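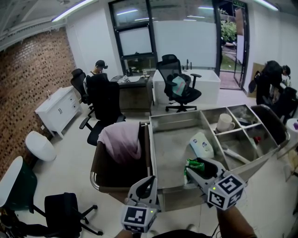 # Clellska tray sorting set

Last touched in August. Maintainer: Cameron Trevaskis, Elulton student robotics club.

Read the caveats before you train anything on this. The club poster calls it a "bussing dataset." I'd call it 1763 short demonstrations of students moving cups, bottles and trash between the sections of a metal tray, recorded with a hand-held gripper.

## Contents

| Split | Episodes |
|---|---|
| train | 1463 |
| held out | 300 |

We recorded 1879 in total. The rest had broken tracking or no usable gripper width and were dropped. They are not in the download.

Each episode folder has the video, a `pose.csv`, a `width.csv` and a one-line `task.txt`. The task lines were typed by 26 different club members and nobody agreed on wording, so "can," "green thing" and "trash" may all mean the same object. Don't treat them as clean labels.

## Task

The tray has one large compartment and four small ones. Bottles and crumpled items start in the large one. Small stuff (mug and saucer, sticks, odds and ends) goes in the small ones. An episode ends when the operator says so, and some operators were generous.

## What I don't believe

- **"Works in real rooms."** It was one room, with desks, office chairs and people going about their business behind the tray. The held-out split comes from the same room, so a good score there says very little.
- **"Transfers to an arm."** We ran a policy on the McKinnon arm for one afternoon. It got the bottle when the bottle was lying down and pointing the right way. I would not put that on a slide – others did.
- **"Diverse grasps."** Most people pinch from above. Check the width histogram in `Otel/stats` first.

## Known problems

- Marker cubes on the fingers drop out under the ceiling lights. Gaps over five frames are flagged, shorter ones are interpolated.
- Clear objects are badly underrepresented.
- Faces in the background are not blurred yet. Members only until that's fixed.

## Using it

`python load.py --split train --skip-flagged`

Leaving out the skip flag raises our numbers slightly. I haven't worked out why, and until I do, please report both.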